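# Two Arms, One Tray: A Week With the Ruleo Bench Cell

The crate from Drisuritz came in August with the two arms already bolted to their rail. Setting up took a morning. By lunch the Ruleo was powered and the first batch of mugs was on the table.

Ruleo is sold as a ready-made cell for small labs, teaching shops and product teams who want two-arm handling without building a bench from scratch. You get the arms, the grippers, the wrist cameras, the metal framing and a set of panels you can cover with whatever you like. We used a damask wallpaper on the walls and a botanical print on the table, both much busier than the plain gray sheets that come in the crate.

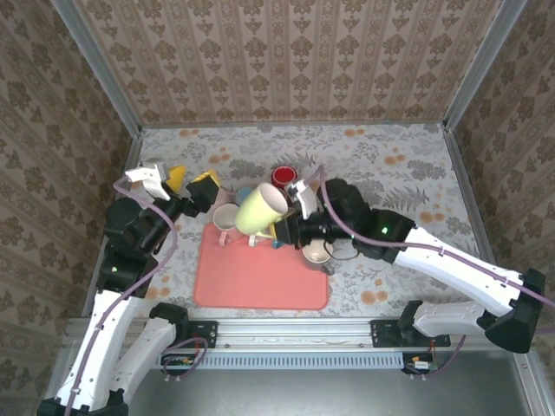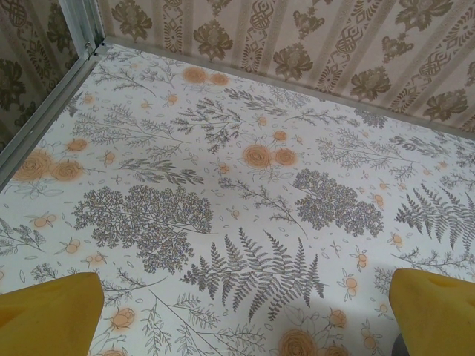
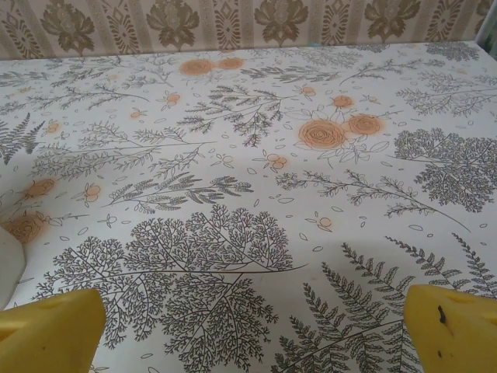 ## What you get

The basic cell is two six-joint arms, a front rail, an open-topped enclosure and a control box that sits on the floor. Drisuritz rates each arm for 500 grams at full reach, enough for a mug but not for a full kettle. The working table is 800 millimeters wide. A larger version is planned, but the company would not give us a size or a price.

Cabling is handled well. A slotted duct runs under the front rail between the two arm bases, and the camera cables follow the arm links back down. The purple camera cables are easy to tell from everything else when you have to trace a fault. They do stand out from the wrist in a wide loop, and we would like to see them held closer.

The fingertips are yellow and are meant to be replaced as they wear. The box includes spares, and a swap takes two screws. Ours picked up smudges early on, and a wipe with a damp cloth took care of most of them.

## Working with cups

Cups are a fair test for a cell like this. They come in different sizes, the handles stick out in different directions, and they crowd each other on a tray. We used a pink tray and a mixed set of mugs, and ran the stock pick-and-place routine before trying anything of our own.

The gripper had little trouble with a mug that stood clear of the others. It was slower in a crowd. When a handle was tucked behind a neighboring cup, the arm would often back off and come in again from another side. We ran 20 pickups from a full tray and the cell finished all of them, though six needed a second approach.

Handing work from one arm to the other is where the software still feels young. The two arms keep out of each other's way, but they do it by waiting. One often holds still with its gripper open while the other finishes a move. Gintarė Lill, who looks after the motion software at Drisuritz, told us the waiting is on purpose.

"We set the gap wide for new owners," she said. "You can bring it down in the settings once you trust your own layout. Most people leave it alone for the first month."

We brought it down on the third day and the cell did pick up speed. We had no collisions, but we kept a hand near the stop button.

## The cameras

Each wrist carries its own camera, mounted on a white bracket above the gripper. The view takes in both fingertips and a good stretch of table, so you can see what the fingers are lined up with. It also means the gripper can throw a shadow over the patch you are looking at. A second lamp on the far side would help, and the cell does not ship with one.

The flowered table covering was a tougher background than plain gray. The setup guide suggests a matte surface, and that is good advice. Shiny cloth gives highlights that move around as the arm does.

## Support and service

Drisuritz sells the cell through Bartoš, a dealer that also handles repairs. We called twice, once about a loose connector and once about a license key. Both calls were answered the same day. Aigars Mets at the Bartoš service desk walked us through the connector and mailed a spare clip.

The service plan covers parts and one remote checkup a year. Fingertips are extra.

## How it compares

The nearest thing we have used is the Ukeck twin-arm kit. Ukeck gives you more lifting strength and a better manual, but it arrives as loose parts and you supply the frame. Ruleo was working on the day it arrived - the Ukeck took us most of a week.

If you already have a bench and someone who likes wiring, the Ukeck is still worth a look. For a shared room where several people need to use the same setup, we would pick the Ruleo and budget for a spare set of fingertips and that second lamp.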